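Ticket 3095: Neighbourhood tag on letters page wrong, and letters cut short
Status: Open (reopened twice)
Opened: June 11, 2020
Product: Rerkex Letters, hosted by Holluler
Raised by: letters desk, Skiltitz Neighbourhood Paper

Problem as reported
Readers' letters sent through the web form are being published under the wrong neighbourhood. Anything from the streets north of the canal goes up tagged "Wojcik", a different area with its own residents' group and its own grievances. We printed a reply from a Skiltitz reader objecting to the way her own streets had been written up, and the site put it under Wojcik. She now thinks we did it on purpose. I can see why.

The same form is also cutting letters. Hers was 563 words when it reached our inbox and a good deal shorter on the page. The missing part was the paragraph where she said what was good about the place, so what was left read like one long complaint.

Steps to reproduce
1. Open the letters form, logged out.
2. Enter any postcode north of the canal.
3. Paste a letter with at least one quoted passage in it.
4. Submit, approve in the desk queue, view the public page.

Expected: Skiltitz tag, whole letter.
Seen: Wojcik tag, letter stops at the second quotation mark.

What we tried before opening this
Cleared the cache. Cleared it again because the help page says to. Turned the neighbourhood tag off and on. Retyped the letter by hand with straight quotes, and that one went through whole, though still tagged Wojcik. So I think there are two faults here, and I would be grateful if they weren't closed as one.

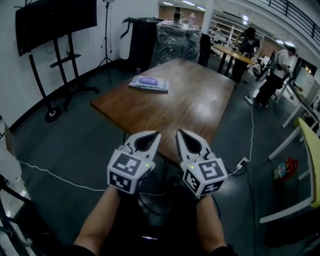

Holluler: Thanks for getting in touch. We have looked at the letters form and it is working as designed. The neighbourhood is chosen from the postcode the reader enters, so a wrong tag normally means a mistyped postcode. Please ask your readers to check their entries. Closing as resolved.

Letters desk: Reopening. I went back through the queue to February and found 207 letters tagged Wojcik with postcodes that are plainly ours. I don't believe they all mistyped, and in the same direction. Could someone look at the boundary list itself? Ours was redrawn when the ward changed and I suspect you are still using the old one. You also haven't said anything about the quotation marks.

Holluler: We have refreshed the boundary list for your account. Please allow time for old letters to update. Closing as resolved.

Letters desk: Reopening. New letters are now tagged correctly, I'll give you that. Old ones haven't moved. "Allow time" was also the advice on our last ticket, and that one is still waiting. Please tell us whether there is a job that retags old letters, what it is called, and whether it has run. If there isn't one we'd sooner know and do it by hand.

On the cut letters: I tested six more. Curly quotes fail every time, straight quotes never do. Most people write on a phone, and phones put in curly ones, so this will hit nearly everybody who quotes the article they are answering – in other words, nearly everybody who writes to a newspaper.
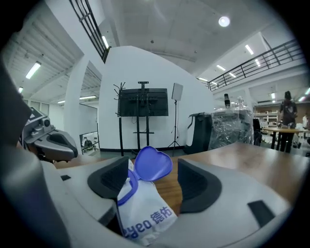
Attachment 2: white plastic bag with blue lettering, held in a grey gripper

Holluler: We can confirm the retagging job had not been switched on for your account. It has now been started. The quotation mark fault has been passed to the Rerkex team. We are unable to give a date.

Letters desk: Checked after the job finished. The old letters are under Skiltitz, apart from those with a photo attached, and those still say Wojcik. I have put the list in the shared folder.

Workaround for colleagues until the quote fault is fixed: don't approve straight from the queue. Copy the letter from the inbox, change the quotes to straight ones, paste it back in, and compare the last line with the original. The weekly email goes to 1067 people and can't be corrected once it has left, so check there first.

We have put a note on the reader's letter saying it was shortened by a fault and restored the full text underneath. She has asked for that in print as well, and she'll get it.

Please leave this open.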